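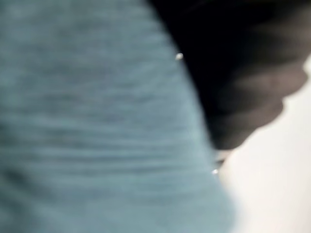

Bo-ram Baek wrote to ask if a robot arm made at home can ever be good with soft things, or if it is better to stay with blocks and cups. We receive this kind of message quite often, so the answer comes first on the page. Yes, it can, but you must accept that it will be slow. A cup has the same shape each time. A sweater has a new shape each time you touch it. Please start with one thick piece of knitted cloth and stay with it for some weeks before you try thin shirts.

Kubo Arm at Home — Frequently Asked Questions

What is Kubo?

Kubo is an arm with a hand, which we build and improve in our free time. Most of the work happens in a living room in the evening, and the cutting and drilling happens at Nirnley, the shared workshop. The aim is simple tidying: clothes, small pillows, things left on the floor.

Who is behind it?

Takeshi Kobori does the wiring and the mechanical parts. Miyuki Hamada writes the control program and also this page. English is my third language, so if a sentence is not clear, please write and I will repair it.

How much did it cost?

The parts for the present version came to 1167 dollars. Tools are not included in this, and also not the first hand, which we gave up on. If you have no access to a workshop, please count more for the parts you will have to order ready made.

Can I buy a kit?

No. We are asked this every month. We share the drawings and the part list, but we do not have the time to pack boxes.

Why do you cover the wrist?

Cloth goes into every gap. Our second wrist had open joints, and a sleeve was pulled into it so firmly that we had to take the wrist apart to free it. Now there is a bellows over the joint. It should be loose enough that the wrist can bend to its limit without stretching it. Check this by hand, with the power off, before you fasten the lower ring. 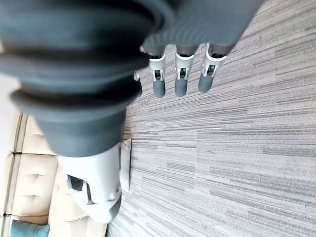

The hand pointing down to the carpet, with the bellows at the wrist.

Which fingertips do you recommend?

Grey rubber caps, rounded. We tried a flat tip with a sharp edge and it did lift thin cloth better, but it also pulled threads out of a scarf. Shigeru Oshima sent us a very good idea, to roughen the caps lightly with fine paper before first use. Wipe them with a damp cloth after, and let them dry overnight.

My hand closes but the cloth falls out. What do I do wrong?

Probably the fingers close too high. Let the tips go down until they press the cloth a little against the surface, then close, and only then lift. The lifting should start slowly. In our settings file the value "lift_delay" is 80, and you can go higher if your cloth is heavy.

Does it work on carpet?

It works, with two remarks. The arm must not stand on the carpet, it will rock. Ours is on a solid base. And a carpet with long stripes confused our program in the beginning — it took the dark stripes for the edges of a cloth. In the newest version there is a setting for this, under Floor, and it is off when you install.

Where should the camera be?

Near the wrist, looking along the fingers. Accept that the picture will be blurred when the hand is very near to the cloth. You do not need a sharp picture at that moment. The decision where to grasp should be made earlier, from higher up. I lost most of October trying to improve the focus and I do not advise it.

Is it safe with children and pets in the room?

We do not run it when a child or an animal is in the room. Put the stop button where you can reach it while sitting. Ours has a cable of two metres, and I would make it longer next time.

What is the Flurgate board, and do I need it?

It is the motor board from our part list. Another board can be used if it reports the motor current, as the program needs this value to feel the cloth. Masanobu Ogura uses the Ollorlow board in his own build and has written down the changes. His notes are in the downloads, file 113.

The arm shakes when it is stretched out. Is this normal?

A little, yes. If a cup of tea on the same table also shakes, tighten the base bolts. After that, look at the elbow belt. It should give slightly when you press it with a thumb.

Can I come to see it?

At Nirnley, on open evenings, from seven o'clock. Please write before you come. The arm is not always there, sometimes it is still at home on its base and only the spare hand is in the workshop.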